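So on Friday I finally got over to the open day at Travar, out past the Sendereck turnoff, and I skipped the big hall completely (sorry, big hall) to hang around the two-arm cell in the back. I'd been wanting to see how they keep one of these running day to day, and Ruxandra Grecu, who looks after it, let me pester her for most of the afternoon.

She starts at 8 with the cables, before anything gets switched on. The black conduit has to have enough slack for the wrist to turn all the way, and if a loop has crept down overnight she pulls it back and puts on a new cable tie. She goes through 200 ties in a couple of months! Then it's the little blue connectors by the grippers. A good push with the thumb on each one, then power, then a slow run through the joints with her hand on the stop button.

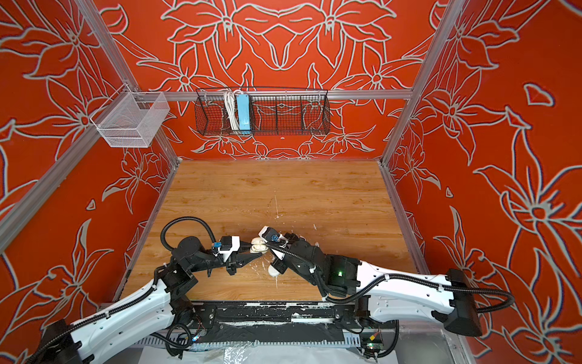 Both arms on the small white parts, Travar open day.

I loved the orange flower walls. I want them in my kitchen. And the power strip lives up in a wire basket on the back crossbar, with its cable coiled in beside it - I'm stealing that for my own bench, where mine is forever on the floor under my feet.

The jaw fingers are the part she fusses over most. She swaps them every 50 hours whether they look worn or not, and it takes her 3 minutes with one hex key. After that both arms have to be lined up again so they meet in the same spot over the table. The counter was on 1,754 runs since the last full service, and the next one is booked for July, when a guy from Kesow comes over to do the joints.

Coffee was good, parking was terrible. Go early if you go, and bring a sweater for the back room.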